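How to reduce a street address to its house number
Feven Tilahun
Last revised July 23, 2021

This page covers the arithmetic only. Meanings of the single digits are on a separate page and should be read after the figure has been checked.

What you need
The address as it appears on the municipal tax notice, a pencil, and the letter table below. Do not work from memory or from a mailing label. Labels often drop the unit number, and the unit number is the part that matters most in an apartment.

Letter table
1: A J S
2: B K T
3: C L U
4: D M V
5: E N W
6: F O X
7: G P Y
8: H Q Z
9: I R

This is the Pythagorean arrangement. If you were taught the Chaldean one, keep to it throughout. The two assign different values to several letters and cannot be mixed within one address.

Step 1. Separate the parts
Write the unit, the civic number and the street name on three lines. Leave off Street, Road, Avenue and any compass direction. Leave off the postal code and the town as well – Serkville (41, reducing to 5) is the same for everyone who lives there and tells you nothing about a particular door.

Step 2. Reduce the civic number
Add the digits, then add the digits of the result until one figure remains.

3878: 3 + 8 + 7 + 8 = 26, and 2 + 6 = 8
198: 1 + 9 + 8 = 18, and 1 + 8 = 9
3000: 3 + 0 + 0 + 0 = 3

Zeros are written out even though they add nothing. Some readers treat a trailing zero as strengthening the digit before it. If you follow that practice, note it in the margin and leave the sum alone.

Step 3. Add the unit, if there is one
In an apartment or condo, the unit number is your primary figure and the civic number belongs to the building as a whole. Unit 6 at 198 Hodham Street has a primary figure of 6 and a building figure of 9. Record both. Do not add them together at this stage.

A letter attached to a unit is converted with the table. Unit 6B is 6 + 2 = 8. Basement suites marked only "Bsmt" have no number of their own and take the civic number.

Step 4. Reduce the street name
Convert each letter and add.

Hodham: 8 + 6 + 4 + 8 + 1 + 4 = 31, and 3 + 1 = 4
Berhe: 2 + 5 + 9 + 8 + 5 = 29, then 11
Selthorpe: 1 + 5 + 3 + 2 + 8 + 6 + 9 + 7 + 5 = 46, then 10, then 1

Berhe stops at 11 in systems that keep the master numbers. Write it as 11/2 so that either reading can be taken from your notes later. The same applies to any total that passes through 22 or 33.

Step 5. Combine for the full address
Use the unreduced totals here. For 3878 Selthorpe Avenue, 26 + 46 = 72, and 7 + 2 = 9. Adding the reduced figures (8 + 1) gives 9 as well, and the two methods will always agree on the final digit. They do not always agree on whether a master number appears along the way, so keep the long form on paper.

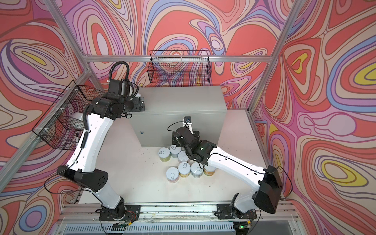
Step 6. Check the result
Divide the unreduced total by nine. The remainder is the final digit, and a remainder of zero means 9. For 72 the remainder is zero. If your answer differs, recheck the letter values first, in particular R and I, both of which are 9.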